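**Crushed cans and the wrist camera – does a second view help the policy?**

**sikder_bench**
We finished 111 demonstrations of the can-in-cup task. Three cups in a row at the back, one crushed can, and the operator puts the can in the cup that's called. Training is plain imitation learning, once with the fixed camera only and once with the wrist view added. We ran 20 trials of each policy. With both views it got 17. With the fixed camera alone it mostly lost the can at the lift.

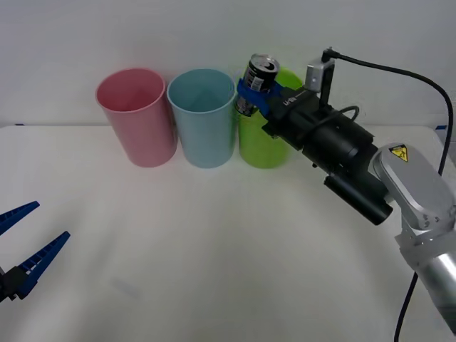
The row is always pink, blue, green. We kept that order for all of the demonstrations so the only thing changing was where the can started and which cup was called.

**ida_k**
Then you can't say it learned color. It could have learned left, middle, right. Swap two cups and run it again before you put "color" anywhere in the write-up.

**sikder_bench**
Fair. I'll call it position for now. My claim is about the grasp, though, and the cup order doesn't touch that. A dented can reflects whatever is next to it, and from the far camera you can't tell which way the body is bent.

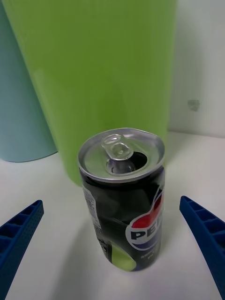

*Wrist view, fingers open on either side of the can. Green cup behind, and a green reflection in the dent.*

**deltus**
I don't buy the reflection part. If anything the wrist view makes it worse, the green patch is bright from there. I think you get the gain from seeing both fingertips near the can, and a smooth can would show the same gap. Did you try one?

**sikder_bench**
No, all crushed.

**P. Selvanayagam**
Agree with deltus that a smooth can is the missing control. We did something similar on Kotatari in December and the wrist camera helped on every object, dented or not. Also, 20 trials is thin. I'd want 100 before arguing over causes.

Where does the can start relative to the green cup?

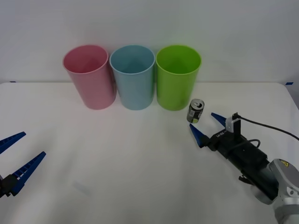 *Can forward and to the right of the green cup, right gripper open.*

**sikder_bench**
Like that one, and other spots too. I'll log them properly next round.

**ida_k**
Swapped cups first, please – it's an afternoon of work.

**sikder_bench**
OK. Swapped cups, then smooth cans, same two policies. Will post the numbers in this thread.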